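# Chapter 13: Folding and Stacking Knits

Chapter 12 ended with clean shirts in a basket. The work in this chapter starts when they come out of it. By the end you should be able to fold a T-shirt to a set size, build a stack that stays square, and judge when a shirt should be hung instead.

Terms used in this chapter: *top edge*, *sleeve fold*, *body fold*, *finished face*. Definitions are on page 171.

You will need a clear table and 2 shirts of similar weight. The Hernell method, covered first, uses three folds. The Posten method uses four and gives a narrower bundle - it suits shallow drawers.

Most poor folds begin before the first crease is made. A shirt picked up by the middle brings its wrinkles along with it, and they get pressed into the bundle. Take hold near both ends of one edge and draw that edge straight before you lay the shirt down. The body may still hang in loose folds, as it does on the teal-blue shirt, and these are smoothed out on the table. Set finished pieces toward the back, like the dark red and salmon-pink ones, so the front stays free for the next shirt. Exercise 29 gives practice in this step - do it before you read on.
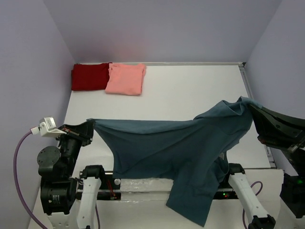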